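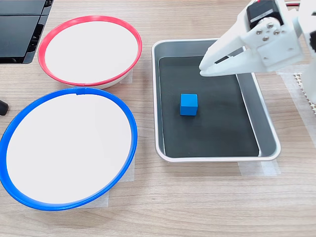
Fereshteh Sharifi writes that her bowls slide whenever the children reach across, and she asks whether tape under the base will harm a wooden tabletop over time.

The full text of her post, dated May 11, 2024, follows.

Our household has set up a sorting table for two young children. We use two shallow bowls, one with a red rim and one with a blue rim, and a rectangular metal tray with a dark mat on its floor. Small blocks are moved from the tray into the bowls. The bowls are light and would not stay in place, and in April I began fixing them with strips of translucent tape. The table has a light wood grain and an oiled finish. I would like to know how long the tape may remain, and whether another method is preferable.

Vlasta Hudec
Tape is acceptable for short periods. On an oiled surface the adhesive may lift the finish or leave a pale mark, particularly if the table stands in sunlight. The following practice is recommended:
Remove the tape at the end of each day on which the table is used.
Pull it back slowly and low against the surface, along the grain.
Wipe away residue with a soft cloth and a little cooking oil, then with a cloth that is barely damp.
Test any stronger cleaner on the underside of the table first.
If the strips have been in place for 27 days or more, warm them gently with a hair dryer before lifting. Please do not scrape with a metal blade.

Gilberto Yupanqui
We had the same trouble and changed to shelf liner. Cut a circle slightly smaller than the base of each bowl and set the bowl on it. Ours is from Livico and has held well. The roll was 19 dollars, and most of it is still in the closet.

Roxana Zapata
I would leave the tape. It is only a table.

Vlasta Hudec
I must respectfully differ with the reply above. Refinishing an oiled top is a full day of work – two, if the marks are deep. Shelf liner is a sound choice, provided that it is lifted and aired each week, as some rubber backings discolor wood. The mat in the tray may be left where it is, as the metal lies between it and the table.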